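# What should I budget for besides the grippers? (sweater folding, two people, real bedrooms)

**Posted in Robotics & Automation > Buying and Planning, Oct 11, 2026**

**Welington Miranda**

Hi all! First time posting here, and I have a money problem more than a tech problem.

I do the planning for a small project called Chae. We record people folding clothes with hand-held grippers, so that an arm can learn to do it later on. We don't own an arm yet and I don't want one on the books until next year. Right now it's laundry in ordinary homes, mostly on beds, mostly sweaters and long-sleeved shirts. I have the use of two pairs of grippers until the end of the year and after that we need our own stuff.

I've got $800 set aside for everything that *isn't* the grippers themselves. That has to cover spare parts, cases, storage, whatever we fold, and whatever I haven't thought of (which is why I'm here). The grippers come out of a different pot and my boss is handling that quote, so please don't worry about those.

Most of our work looks like so:
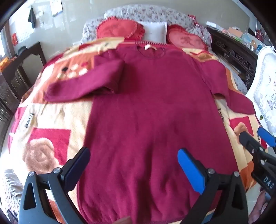

*Burgundy sweater on a bed, one sleeve folded in and the other out to the side.*

My first draft of the list went:

- spare finger pads, one set per gripper
- a hard case for each pair
- a folding table, so we stop depending on whatever bed is in the room
- memory cards and one backup drive
- a pile of secondhand sweaters

The table is what I keep going back and forth on. A decent one that's wide enough for a grown-up's sweater with the arms out would eat a big piece of the money, and then somebody has to haul it up the stairs. But beds are all over the place! Some are soft, some have a busy blanket, some have cushions taking up one end. I can't decide if that's a problem to buy my way out of or just what homes are like.

Second thing, how many spare pads do people really go through? The shop that does our parts (Mullcombe) wants $39 a set and they don't take returns on opened packs. I don't want to end up with a drawer full of them, and I also don't want to lose a day over a torn pad.

Anything you bought and regretted, I'd love to hear about it too. We plan on 264 recordings in the first batch, if that helps with the math.

---

**foldsforfun**

Skip the table. I bought one for the same kind of work and it's been in my garage since September with paint cans on it.

My thinking went like yours, flat and plain surface, same height each time, easy. And the recordings did look tidy. Then we tried the model on a bed and it made a mess of things, so we ended up going back to bedrooms anyway and doing it over. If your robot is supposed to work in homes, pay for the time in homes.

I'd keep your cushions and busy blankets. I would want a few plain ones in the mix as well, but you can get a plain throw at a thrift store for next to nothing and carry it in a tote bag. That's your table!

Here's a shot of the same kind of setup, Welington sent me this one when I asked to see more of the room:

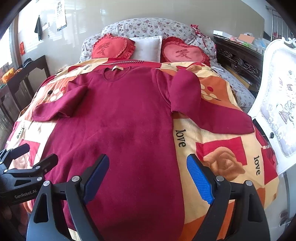 *Sweater laid out across the "love" blanket, seen between the gripper fingers.*

Look at what's around the bed. There's a chair right by the end of that sleeve, and dark furniture on both sides. You'd be hunting for a place to unfold a table in there, and then the person has to stand somewhere. Measure a couple of your rooms before you spend a dime on it.

The other thing I'd point at is the sweater. One garment, and a dark one, on a bright blanket. That's easy to see. How many of yours are like that? We did a whole batch and figured out way too late that most of our clothes were dark and most of our bedding was light. So put real money into the clothes pile, more than you've got planned, and buy with the bedding in mind. Cream sweater on a cream blanket, red on red, that sort of thing. Thin knits too, and stuff with buttons, and kids' sizes if you'll ever need them. Bring a list or you will come home with nothing but navy crewnecks, ask me how I know.

Pads I can't help much with, we were on different grippers.

---

**Tess in Dimlow**

get the cases used, music stores sell off old instrument cases and you can cut the foam yourself with a bread knife. looks terrible, works great

also label your chargers

---

**ramp_and_pallet**

I do purchasing for a group that's a fair bit bigger than yours, so take this with some salt, but here's how I'd carve up the $800.

**Pads.** Don't buy one set per gripper. Buy 2 sets total at that $39 price, that's $78, and write down the date each time you swap one. After the first month you'll know your own rate and can order off that. Nobody else's number is going to fit, fuzzy knits and smooth cotton aren't the same on a pad, and people squeeze differently. I've got one guy who grips a T-shirt like it owes him money.

Do check which pad goes on which side before ordering. In both your pictures the left finger has a dark navy pad and the right one a brighter blue. Could be just a color thing, could be two different parts. I can't tell from a photo and I wouldn't guess with a no-returns shop. Ask Mullcombe for the part numbers in an email so you have it in writing.

**Screws and a driver.** Missing from your list. The fingers have screws on the frame, so find out the size and get a little bag of spares plus two good drivers, one for each case. This is lunch money. Losing a tiny screw in somebody's bedroom carpet is a long afternoon though.

**Storage.** You've got one backup drive down. Get a second and keep it in a different building. I'd move the whole table line over to this. We lost two days of recordings when a bag got left on a bus, and what it cost us was people's time, far more than any drive.

**Clothes.** Agree with foldsforfun on spending more here. I'd add a lint roller, a laundry allowance and some kind of tag on each garment so you can tell what's been used how often. Safety pins and numbered ribbon did it for us, pinned on the inside by the label. Take them off before recording, obviously.

**Something for the hosts.** Are you paying the people whose bedrooms you're in? If that's not in another budget, put it in this one. Even a small thank-you adds up over a batch of 264, depending on how many you do per home.

**Leave some unspent.** I'd hold back whatever's left after all that until you're a third of the way through the batch. We bought a Lutard light stand on day one because it seemed like the pro thing to do. It's a perfectly fine stand. We used it twice, and both times somebody tripped on it. Try daylight and the regular room lights first and see which recordings you end up throwing out.

---

**Welington Miranda**

Wow, thank you, this is so much more than I hoped for. Table is off the list! I wrote to Mullcombe about the two pad colors (hadn't even crossed my mind they might be different parts) and I'll post back when they answer.

Hosts are paid from another budget, luckily. But laundry wasn't in any budget at all, so that goes in. And Tess, I found a trombone case for sale near me, would that be wide enough for a pair or should I hold out for something squarer?

---

**Tess in Dimlow**

squarer. trumpet or accordion. trombone is all length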